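Operators and chore judges wanted: Plornbridge household study

Donodura is looking for people to join Plornbridge, a study of whether a two-armed robot can do ordinary jobs at home and in small shops well enough to be worth having. The first block of work starts in July and we are filling two kinds of places now.

Most of the robot footage that gets passed around comes from a lab bench with everything lined up and the same cup used every time. We work in furnished rooms with the dishes and furniture people already own. Some chores go well. A lot of them are slow, and a fair few still need a person to step in. We want a fair record of which is which, and we need people who will write down a bad result as carefully as a good one.

The chores

The household list covers clearing a table, picking things up off the floor, putting dishes away, folding small laundry and wiping down. The shop list covers restocking a low shelf, facing up packets and sorting returns into bins. Table and floor work comes first. 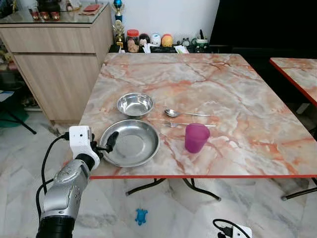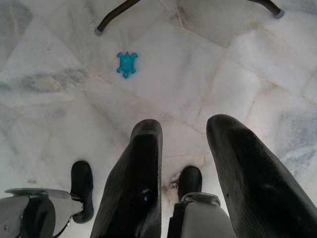
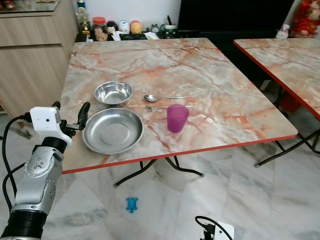
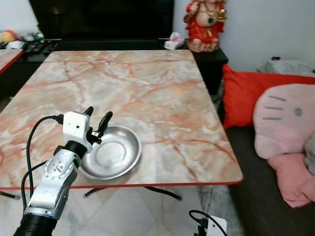 Table and floor work at the Plornbridge rooms. Second picture: wrist camera view.

Steel dishes are harder than they look. They are shiny, which bothers the cameras, and a plate with a flat rim gives the fingers little to get under. Thin cutlery on a hard top is harder again. Small toys on the floor mean a long reach down past table legs. If you have ever tidied up after a toddler you already know the job. Part of what we are asking is how much of it a machine can take off your hands, and at what speed.

Place type 1: Robot operators (paid, part time)

We have 3 operator places, each 20 hours a week. Shifts are mornings or afternoons and we try to keep people on the same one.

You will:
Set out the dishes and other items from a printed sheet before each run
Guide the arms through a chore by hand controller, then watch while the robot tries it alone
Stop the run when something is about to fall, jam or get scratched
Log each try as done, partly done or failed, with a line on what went wrong
Put the room back the way it was

You should have steady hands, patience with repeated work and clear written English. You need to be able to stand for most of a shift and get down to floor level to pick things up. You do not need a degree or any background in programming. People who have worked in kitchens, cleaning, aged care, childcare or retail tend to notice things our engineers miss, so please tell us if that is you.

Training is paid and takes place at the rooms. You will practise on soft items before moving on to steel and glass.

Place type 2: Chore judges (participants)

We have 28 places for people who do the housework where they live, or who do shelf and counter work in a shop. Each judge comes in for 2 sessions. You will do a few of the chores yourself at your normal pace, then watch the robot do the same ones and score the result. The score sheet asks plain questions. Is it finished? Would you have to do it over? Would you leave the room while it was working?

Judges receive a gift card after each session and we cover bus or parking costs. You must be over 18. It does not matter whether you like the idea of a robot at home. If you think the whole thing is a waste of money, we would still like your scores.

Good to know

The rooms are up one flight of stairs, with a lift at the back of the building. Sessions are recorded on video, including the cameras on the robot itself, and judges may be seen or heard in the recordings. You can ask us to blur your face. You can also leave a session at any point and keep the gift card for it.

The robot is never left running without an operator beside it. Judges sit behind a marked line while the arms are moving.

Results will go into the Flerklow chore list, which gives a pass, part pass or fail for every chore, with the time taken by the robot and by a person. Failed chores stay on the list.

How to apply

For operator places, send a resume and a short note about a repetitive job you have done and how you kept your standard up. One page is plenty. For judge places, tell us which chores you do most, which one you would hand over first, and whether mornings or afternoons suit you.

Use the form on the Donodura site and choose Plornbridge from the menu. Operator applicants will be asked in for a short trial at the table. Judges will get a phone call to book a time.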